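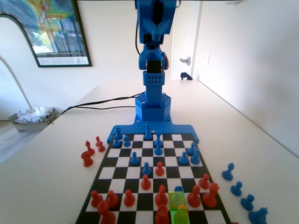
Figure 1. The Fliltik arm at its base plate in the middle of a game, captured pieces set out on both sides of the board.

Home | Projects | Reports | Workshop | Contact

Filed under: Student projects / Robotics / Kit reviews

Living with the Fliltik chess arm: project report
Vicente Garrido and Josefina Insaurralde, Flistthorpe

1. What we set out to do

Our project was to build the Fliltik arm kit, teach it to play a full game of chess and then write a fair review for next year's group. Neither of us had put an arm together before. Josefina plays chess well, Vicente plays badly, and we both wanted to know whether a kit on a student budget could pick up a bishop without knocking over the king!

2. Building it

The kit comes from Plasberg as a set of files for the printed parts plus a box of motors, cables and screws. We printed the arm, column and base in blue (our spool of choice, and we are very fond of it). The upper column and the top of the base are full of small holes for air, and these printed cleanly the second time, once we had slowed the printer down.

The instructions are good up to the wrist and then get rather thin. We fitted the wrist motor the wrong way round and lost an afternoon to it. The base bolts to a flat plate that sits over the far edge of the board, so the arm always knows where the squares are — a lovely, simple idea.

3. Playing against it

Moves are worked out by Bouvier, the chess program the kit is set up for. The camera view on our laptop puts a see-through green patch over squares, and we left it switched on for most games as it makes the play easy to follow. Red sits nearest the viewer and blue is at the arm's end.

For testing we ran 2,000 single pick-and-place moves over August, leaving the arm to shuffle pieces while we wrote up our notes. It put 96 per cent of them down inside the right square. Most of the misses were pawns standing close to a taller piece, where the fingers brushed the neighbour on the way down. Dropping the speed to 80 per cent of the maximum helped a great deal and we never went back.

4. What we liked, what we would change

The arm is a joy to watch and really easy to mend. We swapped 2 motors during the project and each swap took less time than making tea. The software restarts where it left off, even halfway through a game.

We would like longer cables, a clearer wrist chapter and a proper tray for captured pieces, which at present just line up on the table beside the board. Castling also needs work: the arm moves the king, then thinks for a long while before it fetches the rook.

5. For the next group

Print spare fingers early. Keep the table against a wall if you can, and check the plate bolts before every long run. Our settings file is in the shared folder, along with the scores of all our games (Josefina is ahead, Vicente is not).

Flistthorpe Student Workshop | Contact us | Back to top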